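Speaker notes: Choosing and finishing a pale wood table
Vakville library talk series, 31st October
Speaker: Floor Van Loon

Slide 1. Opening

Thank Ratih Kwok for the invitation and for moving the chairs. Say that the talk runs forty minutes and questions come at the end. Ask who has a table at home with a white ring on it. Most hands go up.

I worked in the finishing room at Grumen for 16 years and now do repairs on my own. Tonight is about pale woods indoors: how to pick a board, what to put on it, and how to live with it afterward.

Slide 2. Why pale wood is harder

Dark finishes hide a lot. On a pale top you see every sanding scratch, glue smear and coffee drip. Pale wood also yellows. Maple goes toward honey, pine goes toward orange. Oil speeds this up and a water-based finish slows it down. Neither one stops it.

Pass around the two offcuts, one oiled last December and one kept in a drawer. Wait until they reach the back row.

Slide 3. Reading the grain

Explain flat-sawn and quarter-sawn with the paper tube. Flat-sawn boards give arches and ovals. Quarter-sawn boards give straight lines and move less with the seasons. Do not spend long on growth rings, the Baran group got lost there.

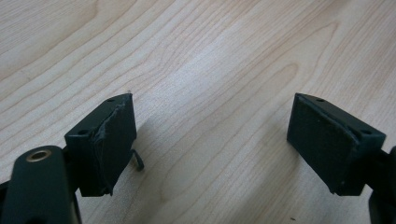
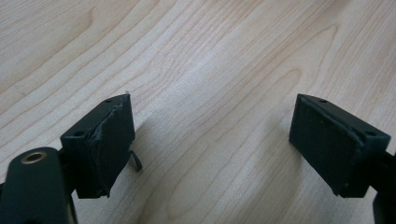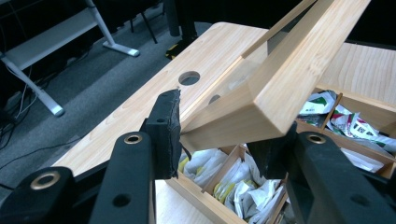
Pale wood, fine grain lines.
Vol. 2, p. 16

Slide 4. Sanding

Go with the grain. Start at 120 and do not skip a grit. Stop at 220 for oil. Going finer closes the surface and the oil sits on top and stays sticky.

Tell the Groltmont story here. They ordered 500 tabletops for a hotel, sanded them all too fine, and had to strip every one. Dariusz Kołodziej was the foreman and has given me permission to tell it. Keep it short.

Slide 5. Finishes

Hardwax oil: easy to patch, needs a fresh coat every year or two in a kitchen.
Water-based lacquer: stays clear, tough, hard to repair in one spot.
Soap finish: very pale and soft to the touch, marks easily. Vija Liepiņa uses it on everything and scrubs her table every week. Mention that she is here if people want to ask her about it.

Remind them that rags with oil on them can catch fire by themselves. Lay them flat outside to dry, or put them in a metal can with water and a lid. Say this twice.

Slide 6. Rings, dents and ink

White rings are moisture in the finish. Try a little oil on a soft cloth first and leave it overnight. Black rings are in the wood itself and need oxalic acid and gloves.

Dents in bare wood can often be raised with a damp cloth and an iron. Demonstrate on the pine offcut. Plug in the iron before slide 5 or it will not be ready.

Ink: be honest, it usually stays.

Slide 7. Questions

Maëlys Picard has the microphone. Likely questions are whether olive oil will do (no, it goes rancid) and whether a varnished table can be oiled (only after stripping).

Handouts are by the door. The iron goes back to the kitchen cupboard.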